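A Saturday at the Brinkmann curtain mill, Drodport

I'd been meaning to go to the Brinkmann open day for years, and on Sat 2 August I finally caught the early bus out to Drodport with a flask and far too many sandwiches. The mill has been weaving curtain cloth in the same long brick shed since before my mother was born, and once a year they let the rest of us in to have a nose about (free, though there's a tin by the door).

We went round in a group of 26, all of us shouting a bit over the looms. I loved the dyeing room best, with its sour, warm smell, and the ladies at the mending tables who can find a dropped thread by running a thumb along the cloth. One roll holds 468 metres! I stood by it for ages like a child at an aquarium.

Tea was at 2, with a very good seed cake, and then we were free to wander and look at the finished curtains, mostly plain, in the soft greys they seem to sell most of.
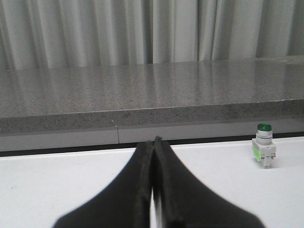 Gumeck wrote to me afterwards that the greys fade far less than the blues, and that hers have hung in a south window through every summer since she moved in. I came home with a bag of remnants and missed my stop.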